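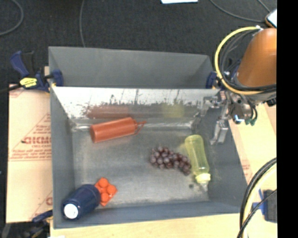 Amaral opens its community kitchen on Mandura Road, with suppers, cookery mornings and a warm welcome for all

11/24/18

Amaral, the neighbourhood food charity, is delighted to announce that its new community kitchen is now open, after a very long autumn of painting, plumbing and (it must be said) a great deal of tea. The kitchen has room for 40 people to sit down and eat together, and there will be a hot supper on offer 2 evenings a week right through the winter.

"We started talking about this over soup in my sister's flat, and I don't think any of us imagined we would end up with a proper oven and our own front door," said Leonor Carvalho, who founded Amaral. "If you have walked past and wondered what we were up to, please do come in and say hello. You don't need to book and you don't need a reason!"

Alongside the suppers, cook Tiago Baptista will lead a free cookery course for beginners, with 12 places on each. The first course, held in a borrowed church hall in September, filled up quickly and covered soups, simple bread and what to do with fruit that is past its best.

The building work was paid for by local donations and by a grant from Wandberg, the family bakery, which will also be sending over bread on supper nights.

Anyone who would like to join a course, give food or lend a hand with the washing-up is warmly invited to ask for Beatriz Nogueira at the kitchen.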